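Ó Gríofa
Oct 22, 2018

Right, I've finally walked the whole of the old Rarkellow to Gurkville railway line and I'm going to go on about it for a bit. Mute me now if disused railways aren't your thing (they should be!)

It's 15 miles end to end and dead flat for nearly all of it. The trains stopped long before I was born and most of the track was lifted for scrap, so what you're walking on is the old bed, cinders and grass, with brambles doing their best on both sides.

Start at the Rarkellow end. The bus drops you by the old goods yard and there's a gap in the wall just past the feed merchant. I went the other way two years ago, gave up at the halfway point in hail, and spent the last bit of daylight looking for a bus stop that had been moved.

First surprise is the cutting, a mile or so in. You drop down between two rock walls covered in ferns and the traffic noise just goes. Hart's tongue everywhere, great glossy straps of it, and water coming down the stone in threads. I stood there grinning like a fool.

Then the viaduct!! Eight arches over a river you could nearly jump in a dry summer. I've no idea why they built it so grand. My guess is the river was a lot angrier back then, or someone on the board wanted to impress a relative.

You can walk over it now. The new handrail went on in spring and it's solid — for years there was only a bit of rope and a sign. Best view is looking west from the third arch, where you get the whole valley and the chimney of the old Diketti biscuit works.

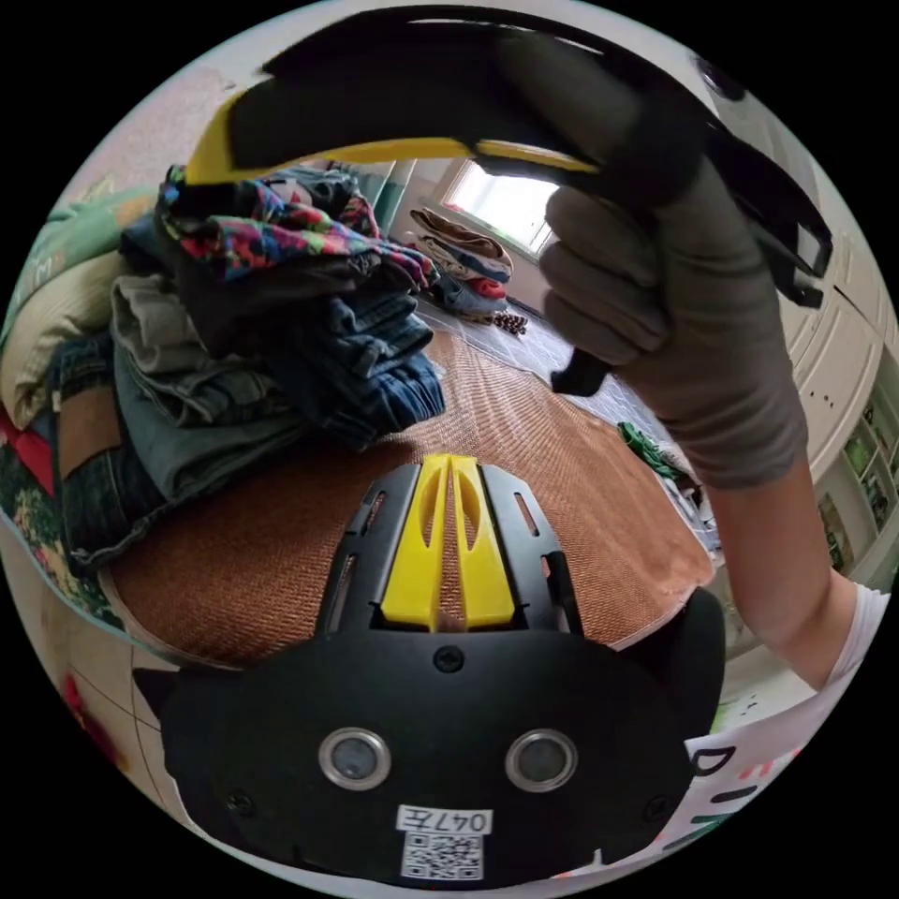
My gran's sister packed biscuits at Diketti and took the train home every evening. She used to say you could smell ginger in the carriage as far as the second halt, because everyone had crumbs in their cuffs. I think about that a lot when I'm out there.

The halts are my favourite thing on the line. There are four, and three of them are just a platform edge in the nettles. The fourth still has its waiting shelter, with a bench along the back and a fireplace so small you'd struggle to toast a crumpet in it.

I ate my sandwiches there. Cheese and pickle, and a flask of tea that tasted of the soup I'd had in it last time. Perfect.

For the numbers people: the line opened with 60 men on the payroll, and the parish magazine says it carried 1,883 passengers on the day of the first Gurkville show. On a single track! With one proper engine and one that was apparently always being mended.

Mud report, as asked. Fine in boots as far as the viaduct. After the level crossing there's a stretch of maybe 300 yards where the drain has gone and it's soup. Keep to the left-hand bank, there's a sort of path the sheep have made.

October is a brilliant time for it. Blackberries are over but the sloes are thick as anything between the second and third halts, and the beeches near Gurkville have gone that mad copper colour. I came home with a hat full of sloes and no gin.

Dogs are fine, but put them on a lead after the crossing for the sheep. There's nowhere to buy food between the two ends. The tea room at Gurkville station does a treacle scone the size of a fist and shuts at four — I got there at ten to and I have never walked so fast in my life.

Next one will be the quarry branch, if I can work out where it leaves the main line. The old map has it just after the cutting and the ground says otherwise. If you've ever found the junction, please tell me, I've been up and down that bank twice and all I've got is scratched shins.

More from this account
Sloe gin, second attempt
Which bus for Rarkellow? (updated)
Old platform lamps and where to find them
Gurkville tea room: the scone question

Contact | © 2018 Ó Gríofa | Back to top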